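Folding by remote, the second month

I said in April that I would write down how the teleop work was going, mostly so I'd stop answering the same questions by email. We are still on laundry. The rig at Brotden has two arms in a white box, and I sit at a bench next to it with two smaller arms that I move by hand. Whatever I do with the small ones, the big ones copy. The software (ours is a fork of something called Kneath) records the joint positions and the camera feeds while I do it, and later a model gets trained on the lot.

So far I've kept 610 recordings. Each one is a single go at a single garment, start to finish. Mared Vaughan set the rule that any go with a dropped grip near the end gets binned, even if the fold comes out fine. I argued with her about it for a while. My view was that a drop followed by a good recovery is worth learning from. Hers was that we should get the plain version working first and add recoveries as their own set. We're doing it her way for now.

What I've had to unlearn is how I fold at home. I use my palms a lot, and I flick things. You can't flick with these. The grippers have two pointed fingers each and they will hold a pinch of fabric well enough, but there is no feeling coming back through the small arms, so I go by the camera views. With light cloth I aim for a small peak of fabric and close on that. If I go for a flat bit I mostly get floor.

Grey fleecy stuff is easier than thin cotton. It stands up a little when you nudge it and the wrist camera picks out the fold lines. Black is the worst colour of all, as the fingers are black too and I lose track of where the tips end. 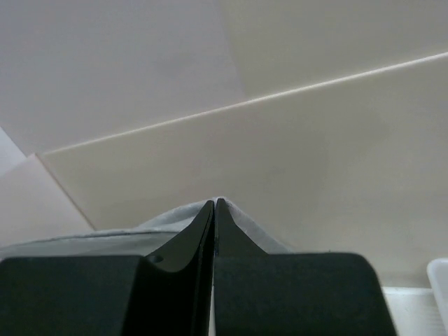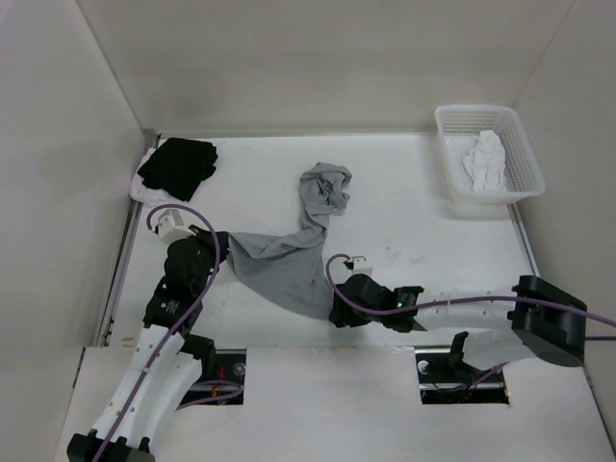 Grey cloth in a gripper: first from a wrist camera, then from the fixed camera with both arms in view.

I look at the wrist view for the last bit of the reach and the fixed view for everything else. It took me a couple of weeks to stop looking at both at once. Zitwood, where I did my first training, had only the one overhead camera and I got used to guessing depth from shadows. I don't miss it.

A few notes for anyone starting on a similar setup. Shorter sessions are better. After 19 minutes or so my wrists get lazy and the paths start to wander, and you can see it plainly in the plots. I now do 18 goes, then stop and label them before I do any more. Move at one steady speed, even when it feels slow. Pauses are a problem as well, because the model learns to pause, and then it sits there. I had one batch where I'd been stopping to think before each second grip, and the policy trained on it would hold the cloth up to 6 seconds before doing anything.

Also, start the garment off in a different mess each time. I was dropping it the same way without noticing until Mared lined up the first images from a whole morning and they were nearly identical. We threw most of those out.

The Waston people have asked whether we can share the set once it's cleaned up. I'd like to, but the labels need another pass, and some of the early ones still say "shirt" for everything. Next up is getting sleeves to lie flat before the first fold, which I can do by remote about half the time.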